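Ticket: Arm freezes on approach to coffee machine, then drops the grasp target
Project: Prondgate kitchen tasks (sim)
Opened by: Nokuthula Nel
Assigned to: Sorin Kovačević
Status: Resolved, follow-up open
Priority: Medium

Nokuthula Nel, 9:40 am

Hi Sorin! Sorry to drop this on you right after the August merge, but I've got a weird one and I've already lost most of yesterday to it.

I'm running the "press the coffee button" task in the Prondgate kitchen and the arm stalls partway through the approach. It lifts, it swings over toward the counter, and then it just hangs there until the episode times out at 2,000 steps. No error in the console, no collision flag, nothing. The only thing I get in the log is this, over and over:

planner: no valid segment, holding last pose

I ran a batch of 175 episodes overnight and 10 of them finished. Before the merge I'd have been annoyed at 10 failures, so something is clearly off.

What I've tried so far:

Restarted the sim and cleared the scene cache. Same thing.
Swapped to the other gripper profile (the wide one Omprakash made). Same thing, only it stalls a little earlier.
Turned off camera noise and lighting variation. No change at all.
Rolled back my own task script to the version from before the merge. Still stalls, which made me feel better about my script and worse about everything else.

Layout is the stock one, style set is the red backsplash with the tan cabinets. I haven't touched the robot base position.

Sorin Kovačević, 10:25 am

Hey, thanks for the detail. Two questions before I dig in. Does it happen in the other kitchen styles? And can you load the collision view (F4 in the viewer) and tell me if anything looks fatter than it should?

My first guess is the planner thinks it's boxed in. "No valid segment" with no contact flag nearly always means the padding is too big somewhere, so it refuses to move even though nothing is touching.

Nokuthula Nel, 11:50 am

OK, so this got interesting. I went through the styles and it's fine in the Lund kitchen, fine in Vudside, and broken only in this one. Same robot, same coffee machine model, same task script. I paused an episode while it was stuck and poked around in the viewer for a while.
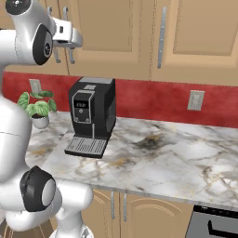
With the normal view on I couldn't find a thing wrong. Then I hit F4 like you said and wow, the upper cabinets have a collision box that comes way out over the counter. It's one big slab for the whole row! The hand is basically living inside the padding zone, so of course the planner won't commit to anything. I feel a bit silly for not checking that first, but I was so sure it was my approach angle.

I also looked at the plant, since it's close to the arm, but its box is tight and moving it to the far end of the counter made no difference.

Sorin Kovačević, 1:15 pm

Found it. The asset export from Imer changed how cabinet depth gets written, and this style was the only one re-exported before the merge. The depth value went in twice - once from the cabinet body and once from the door panel - and the converter added them together. The visual mesh ignores that field, so it looks perfect.

Quick workaround until I push the fix: open the style file, find upper_cabinet_row, and delete the second depth line. Don't shrink the planner padding to get around it. It'll appear to work and then you'll get the arm clipping real surfaces in other scenes, and we'll be back here with a worse ticket.

Nokuthula Nel, 3:30 pm

Deleted the line, reloaded, and it went straight in on the first try. I ran the same 175 again over lunch and a very long call with Signe Mikkelsen, and all of them got past the approach. A few still miss the button by a hair, but that's the old problem we already have a ticket for, so I'm leaving it out of this one.

One thing that does worry me. Bjartur has been pulling training episodes from this kitchen all week, and 1,113 of them were recorded after the merge. If they all have the arm hovering for half the run, I don't think we want them in the set. Can you or Omprakash flag them?

Omprakash Rajput, 4:05 pm

I can do that. I'll move them to quarantine tonight by commit tag and let Bjartur know. Please nobody delete anything yet, I'd like to keep a handful of the stalls as a regression test.

Sorin Kovačević, 4:40 pm

Converter fix is pushed. It now throws an error if depth shows up twice on the same fixture. I'm closing the main issue and leaving the follow-up open under Omprakash's name for the quarantined episodes. Nokuthula, put your depth line back before you pull or you'll get a merge conflict.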